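About Jilby Baseball School

Hi, and welcome! If you've landed on this page you probably have a kid who throws things at the garage door, or you're a grown-up who misses playing and wants to hit again. Either way you're in the right place. Jilby is a small baseball school with two indoor cages, one bumpy practice infield and a lot of very loud opinions about bunting.
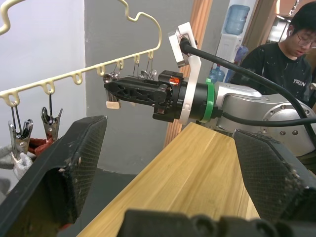
SINGHAL

I started Jilby because I was a pretty average second baseman with a really good coach, and I wanted to be that coach for somebody else. The first November we ran evening hitting sessions with a bucket of balls, a borrowed net and 12 kids, and I went home every night with a sore shoulder and a huge grin. We've grown since then (we own the net now!), but I still throw a lot of the batting practice myself and I still talk too much between rounds.

We teach kids from second grade up through high school, plus an adult group on Sunday mornings that's mostly there for the coffee. Groups are small. You hit, you field, you run the bases, and everybody tries every position at least once a season, including catcher, which the little ones always love until they have to squat for a whole inning. I don't do radar guns with the under-tens. They'll have years to worry about how hard they throw, and I'd much rather see them get their feet right.
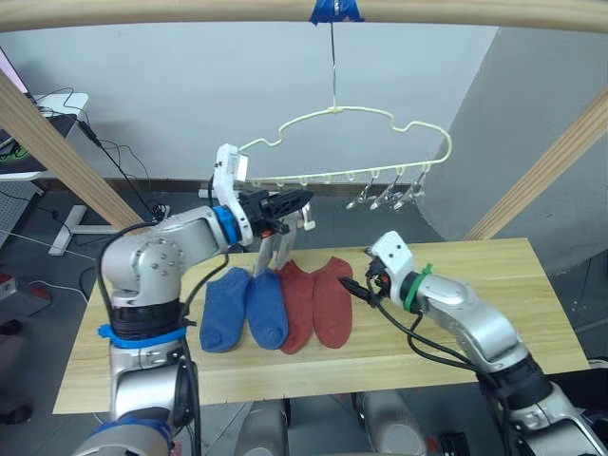

What to bring is the thing parents email me about most, so let me save you some typing. A glove that fits, sneakers for the cages, cleats for the infield, a water bottle and a hat. For indoor nights, ankle socks like the four lying side by side on the table up there are totally fine, but once we're outside and sliding I want to see long baseball socks, pulled up, please! Helmets and bats we can lend you, and there's a bin of spare gloves by the door for lefties and righties both.

The winter program runs 12 weeks and the spring one starts as soon as the infield dries out, which is anybody's guess around here. A cage rental is 30 minutes, and you can book two back to back if your arm is up to it. In spring we also put together a team, the Cirkix, who play other small clubs on Saturdays. We lost plenty of games last year and stole a ridiculous number of bases, and I'd happily watch every one of those games again.

If you'd like to come see us, just show up for a session and stand behind the net with the other parents. Your kid can take a few swings for free the first time. Bring the hat!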